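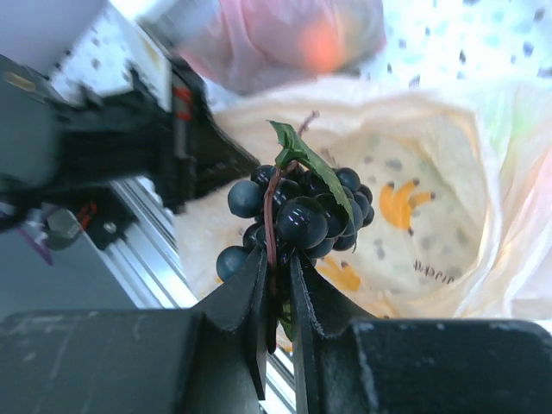
Artificial grapes, dark blue, with stem and leaf.

Wanted: doubters for a fake fruit trial
Tranton, September, paid

Plastier hires out artificial fruit to shops, theatres, show homes and cafés. We have been told for years that our fruit looks real. We have been told this mostly by the people who sell it to us, and by customers who had already paid, so we don't set much store by it. We would like to hear from people with no reason to be kind.

We are looking for 70 people to come to our workroom on Nedgate, handle a lot of pretend fruit and tell us what is wrong with it.

What we want to find out

Our suppliers say a shopper cannot tell a good artificial grape from a fresh one at arm's length. Maybe. The berries are glossy and they catch the light well enough, but so does a marble. The leaf has a toothed edge and veins. Does anybody look at the veins? We pay extra for them and have never seen any proof that it matters. The same goes for the curly stem. Sebastião Nogueira, who buys for us, thinks the stem is what gives the game away. Yasuo Hayashi, who dresses the displays, says it is the colour, and that no grape on a market stall was ever that dark without some bloom on it. They have argued about this long enough and neither has changed his mind.

What you would do

You would come once, for an evening session starting at 6 pm. There are 8 displays set out on separate tables. Some are all artificial, some are all fresh, and some are mixed. You look at each one from a line on the floor and write down what you think is real. After that you go up to the tables, pick things up, squeeze them, turn them over and write down whether you have changed your mind.

The last part is a talk in a small group of eight. We know what group talks are like. One person says the pears are lovely and then everyone says the pears are lovely. For that reason your written sheets are collected before anybody opens their mouth, and the sheets are what we will go by.

Please don't eat anything on the tables, fresh or otherwise. There will be sandwiches.

Who we are after

You should be 18 or over and buy fresh fruit most weeks. People who have worked on a market stall, in a greengrocer's or on a fruit farm are very welcome, as are people who can't stand artificial fruit and would never have it in the house. If you think the whole business is daft, put that on the form, it will not count against you.

We can't take anyone who works for a company that makes or sells artificial plants or fruit, or who lives with someone who does. If you need your glasses to read a price label, bring them.

Some of the fruit has been in use for years and may be dusty. The fresh displays may include strawberries, peaches and kiwi fruit, so please tell us about any allergy before you book.

What you get

£8 an hour would be an insult, so it is a flat £35 for the evening, paid by bank transfer within the week. Bus fares within Tranton are paid on top if you keep the ticket. You won't get a goody bag and we won't ask you to post about us.

What happens to your answers

They go into a report we call Tomar, after the town where Sebastião first got taken in by a bowl of plastic lemons. Your name is kept off it. We can't promise that your opinion will change what we buy. If the sheets say that veins on leaves make no odds, we will probably stop paying for them. If they say the grapes fool nobody, somebody is going to have an awkward phone call with the supplier.

How to apply

Ask for a form at the Plastier counter on Nedgate, or write to us there, marked for Yasuo Hayashi. Tell us what fruit you buy, where you buy it, and the last time something on display turned out to be fake after you had touched it. One or two lines will do. Places are shared out so that each group has a mix of ages, and we reply to everyone, including those we can't fit in.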